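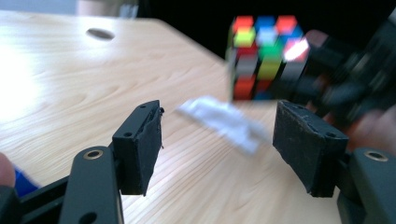

Puzzle table gallery, updated 5 Jun 2018

I love this table. I've been meaning to give it a page of its own ever since it arrived at Prevby, and now that the puzzle evenings have properly taken over the back half of the reading room it seemed daft to wait any longer. So this gallery is for the table and for what gets played with on it, with a bit of history for anyone who has only met it on a busy evening with their elbows tucked in.

Click the picture for the larger version. If you're on a phone, turn it sideways – the grain deserves it!

## The table

It came from the old Gulmont drawing office when they cleared the building in November, and we got it for next to nothing on condition that we moved it ourselves. That took most of a Saturday and one very patient van. It went through our door on its side with a thumb's width to spare, and I've still got the marks on my knuckles.

The wood is pale and wavy, almost like sand after the tide has gone out, and you only really notice it when you get your eyes down low near the surface. I'd sat at the thing for weeks before I did. Since then I've caught all sorts of people doing the same, chin practically on the wood, following one line along until it disappears under somebody's mug. Late afternoon is the best time for it, when the light washes right across the top.

Yes, that's the oval hole. Everyone asks. Gulmont had their lamp leads going down through it, and we use it for the extension lead in winter. The rest of the year it swallows dice, pencil stubs and the occasional jigsaw piece, so if you lose anything, look on the floor underneath before you turn the box upside down. We did try a cover for it and didn't like it, and I've grown fond of it as it is.

## The cube

No puzzle gets picked up more than the Rubik's cube. Jigsaws need a whole evening and the wooden ones need a clear head, but a cube can be passed across the table in the middle of a conversation and passed back three turns worse. I don't think I've ever seen ours stay solved overnight.

Red and blue with yellow and white on the top in this one, so there's a fair way to go. I like them best in this state! A finished cube is very handsome and you put it down straight away. A muddled one goes round and round the table until somebody gets a look on their face and stops talking.

A few things people have asked me about it:

- Beginners are very welcome. There's a folded sheet in the Clirkon tin with the first layer explained, in large type, and if you can manage the white cross you can manage the rest.
- The record on our table is 92 seconds. I know that's slow by proper standards. We cheered anyway.
- Please don't peel the stickers. We can always tell, because they go back on crooked.
- You can take a cube home for a fortnight, same as the books. Write it on the card.

## Other things that live nearby

The big Hellström jigsaw (500 pieces, mostly sky) has its own board so that it can be slid off when the table is wanted. It's been on the go since spring and the sky is finally starting to close up, which has made everyone a bit giddy. There are 4 chess sets in the cupboard as well, one of them short of a bishop and making do with a cork. It plays perfectly well.

I've been asked whether we could have more tables like this one. I'd say yes in a heartbeat, but I've no idea where we'd put them. If you come across something sturdy and a good deal narrower, let the desk know and I'll come and measure it, tape in hand, any evening you like.

## Looking after the top

It gets a wipe with a barely damp cloth and then a dry one, and that's all. No polish, please – it makes the cards slide off the far side. Mugs go on the cork mats. Glue for model-making stays on the other table, the ugly one, which has seen it all before and doesn't mind.

If you spot a rough patch, put a bit of masking tape next to it and I'll get to it with fine paper when the room is quiet. I rather enjoy that job. The smell of the wood comes up lovely.

## Sending in pictures

I'd be delighted to add more to this page. Close-ups are especially welcome, and so are half-done puzzles, hands in the way and all. Please keep each one under 3 MB or the page takes an age to load on the reading room computer. Leave them on the shared drive in the folder called Table, with a line or two to go underneath, and I'll put them up in the order they arrive.

Puzzle evenings carry on right through the summer, and the kettle goes on at half past six.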